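Pre-run check, handheld grippers, kitchen table set
Project Wundeo - filled in by Parvaneh Moradi, 4 July 2026

1. Finger pads: OK. Both blue pads seated, ridges clean. I gave each a good tug (harder than Kourosh likes, sorry!).

2. Jaw travel: OK. Opens all the way, no grinding at the pivots. I did 20 slow cycles and it felt lovely.

3. Table layout: OK. Empty bowl straight ahead of the jaws, carrots off to the left, jars further back - busy on purpose, as our March runs on a bare table taught the policy almost nothing about clutter.
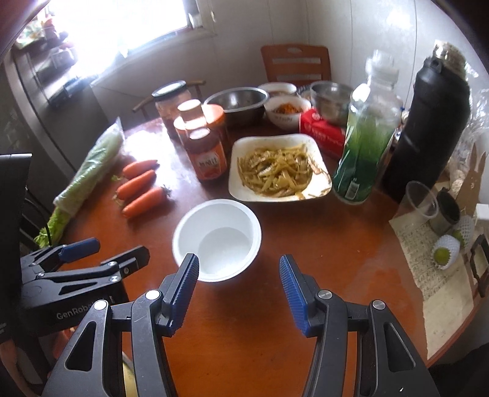 4. Clamp lever on second gripper: RECHECK. A bit stiff for my taste, so Kamran is going to look at it before we record.

5. Storage: OK. Room for 2000 episodes, nearly double what we need.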